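Kivbridge Automation Course, Unit 6
Handout: Looking after the two-finger gripper on the tabletop cell
Revised September 28, 2018

Scope

These notes cover the routine care of the gripper on the Plirnosgate training cell. They assume you have done the safety induction and can jog the arm from the pendant. Work on the arm's own joints and on the controller cabinet is dealt with in the next unit.

Terms used

Finger: the replaceable coated part that touches the object.
Carrier: the metal block each finger bolts to.
Stroke: the travel of one carrier from fully open to fully closed.
Wrist camera: the small camera fixed between the flange and the carriers, looking out past the fingertips.

Before you start

Run the arm to the service pose, open the gripper, and press the stop button. Lock the supply switch at the back of the bench and keep the key with you. The carriers can still be pushed by hand with the power off. Push them slowly. Fast movement drives the motor backwards and can trip the drive on the next start.

1. Inspecting the fingers

Wipe both fingers with a damp cloth and let them dry. Do not use solvent on the coating. Look at the tip, then the inner face, then the root where the finger meets the carrier. Record the following on the cell sheet:

- chips or notches at the tip
- shiny patches on the inner face
- lifting of the coating
- any gap at the root

A small chip at the tip is acceptable if the inner face is whole. Change both fingers together even if one looks sound, because a worn finger and a new one do not meet on the centre line.

2. Changing the fingers

Each finger is held by two screws. Slacken both before removing either. Clean the seat, fit the new finger against the shoulder and tighten the screws by turns. Villalba fingers are marked left and right on the root; the older Brastura pattern is not, and fits either side.

3. Cycle test

Restore power and home the gripper. Run 200 open and close cycles with nothing between the fingers, then 6 with the test block. The drive log should show no stalls. If a stall appears, repeat the homing step once. A second stall means the carriers need greasing (section 4 of the maker's manual).

Finger changes on this cell have been needed after up to 300 hours of use. The pair fitted in August was changed at 165 hours, after repeated contact with the bench.

4. Checking the camera view

With the gripper open, both fingertips should show in the lower half of the view, one on each side, with clear table between them. If one finger sits much higher than the other, check the seating before touching the camera bracket.

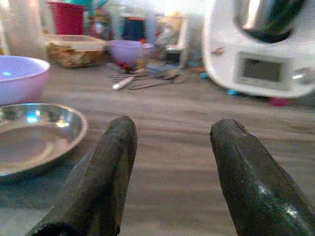

Set the focus for the tips and the near part of the table. Objects at the far side will be softer, and this is normal for the fixed lens. Steel and glass give bright spots that move as the arm moves. Turn down the bench lamp before changing the exposure, and note the old exposure value on the cell sheet so that it can be put back.

After any change to the bracket, repeat the hand-eye calibration. After a finger change alone, only the tool point has to be taught again.

Exercise

Write out the order of work for a cell that stalls on closing and shows the left finger too high in the view. State at which points the power must be off.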